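Potodeck: printable unit cards for Tirar

Potodeck is a set of unit cards and a small script for Tirar, the skirmish game we play on club nights in Mellstead. I started it because I was sick of flipping through the rulebook every time somebody's pikemen got charged in the flank, and then it just kept growing! You get every unit in the core book plus the two coastal factions, laid out so you can print them, cut them and sleeve them.

What you get

There are 165 cards in the current set. 145 are units and the rest are terrain, weather and leader traits. Each card has its own row in cards.csv, with these columns:

- name: as printed in the rulebook, accents and all
- faction: one word, lower case
- points: whole numbers only
- move, fight, nerve: the three basic stats
- keywords: separated by semicolons, so please don't use commas here or the script will fall over
- note: free text, kept short enough to fit on the card

The Acharya hill clans have all been redone for this version. Their old nerve values came from the first printing, and they ran away from everything, poor things. Aravind Gowda went through the lot with the errata beside him and I can't thank him enough — they are a proper terror on broken ground now.

Making the cards

You need Python 3 and nothing else. Put cards.csv in the same folder as build.py and run:

 python build.py --faction all

Pages come out in the folder called out, nine cards to a page. Add --plain if you want to save ink. I love the full colour backs, but they do drink the stuff.

Quick start at the table

1. Pick a faction and pull its cards. Leaders go on top.
2. Build a force of 46 points. It sounds tiny, but it makes a cracking evening game and you can still fit in a rematch.
3. Lay your cards face up along your table edge, with wound markers on the card and order markers next to the models.

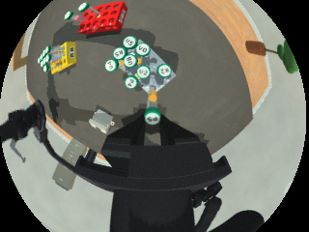
4. Draw one weather card and leave it where both players can read it.
5. Roll for first turn and off you go!

Known problems

Long names on the river faction cards run into the points box. Pavithra Namboodiri has a fix for this on her branch, and I'll merge it once I've done a test print. The fog card still says "half range" when it should say "half range, rounded up".

Corrections are very welcome — send the card name and the rulebook page and I'll sort it.

Last updated October 27, 2023 | Contact: open an issue on the Potodeck page | Back to top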